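Wir verwenden Cookies, um unser Angebot zu verbessern. Mit der weiteren Nutzung stimmen Sie zu. Einstellungen | Akzeptieren

Ein Abtropfgitter fürs Klebeband

Bei mir fing alles mit einer Schublade an, die nicht mehr aufging. Irgendwas hatte sich quer gestellt, ich habe gerüttelt, gezogen, mit dem Lineal gestochert - und als sie endlich nachgab, lagen fast 10 Rollen Klebeband vor mir, halb abgewickelt, verstaubt, zwei davon untrennbar ineinander verliebt. So konnte das nicht weitergehen!

Also habe ich das getan, was ich immer tue, wenn ich eigentlich aufräumen müsste: Ich habe nach Aufbewahrung gesucht. Bei Lisar gibt es einen sehr hübschen Bandhalter für die Wand, der mir aber zu teuer war (und bohren wollte ich auch nicht). Hängen geblieben bin ich dann bei einem Ding, das eigentlich in die Küche gehört: dem Abtropfgitter für Teller. Senkrechte Fächer, offen nach allen Seiten, man sieht sofort, was drinsteckt. Für Klebeband doch wie gemacht, oder?
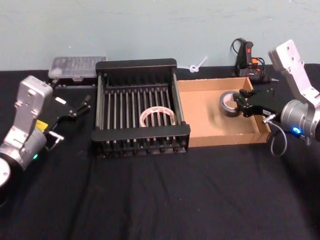
Hochkant im Tellerständer: die Rolle Klarsichtband, rechts daneben die flache Pappschale.

Ich gebe zu, dass ich dabei eine Schwäche für Schwarz habe. Mein altes weißes Gitter ist mit den Jahren fleckig geworden, das kommt mir nicht mehr auf den Schreibtisch. Wer sowieso eins im Küchenschrank hat, probiert es erst mal damit aus. Schmale Rollen stehen zwischen den Stäben ganz ordentlich, breites Paketband klemmt je nach Abstand oder passt gar nicht. Vorher messen! Ich hab's natürlich nicht gemacht und durfte mein erstes Gitter wieder zurückbringen.

Für alles, was gerade in Gebrauch ist, liebe ich flache Pappschalen. Die fallen bei jeder zweiten Lieferung an, kosten nichts, und wenn sie schäbig werden, kommt die nächste dran. Abends wandert der Inhalt zurück an seinen Platz, jedenfalls an guten Tagen.

Und dann der Kleinkram. Reißzwecken, Klammern, diese winzigen Schrauben, von denen man nie weiß, wozu sie mal gehörten - da schwöre ich auf durchsichtige Kästen mit Fächern. Meinen habe ich seit Mai, und ich habe seitdem keine einzige Dose mehr ausgekippt, um ein Gummiband zu finden.
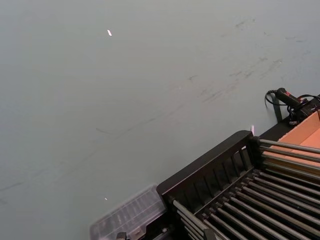

Der klare Fächerkasten neben dem Gitter, auf einer Platte mit Gebrauchsspuren.

Apropos Platte: Helle Flächen zeigen jede Schliere. Mich stört das weniger als früher, ein Arbeitstisch darf nach Arbeit aussehen. Wer es ordentlicher mag, legt ein Tuch drunter, dann rutscht auch das Gitter nicht so.

Meine Schublade geht übrigens wieder auf. Drin sind jetzt Ladekabel.

Kommentare (2)

bastelkeller_nord: Mach ich mit Schallplatten-Singles genauso, klappt super. Nur Washi-Tape fällt bei mir durch die Stäbe.

Hanfblume: Ich hab den Ständer von Jolar, da sind die Fächer breit genug für Paketband. Danke für den Tipp mit der Pappe!

Das könnte Sie auch interessieren
Salevo im Test: Stapelboxen für kleine Wohnungen
11 Ideen für leere Marmeladengläser
Schreibtisch an der Dachschräge: so wird's was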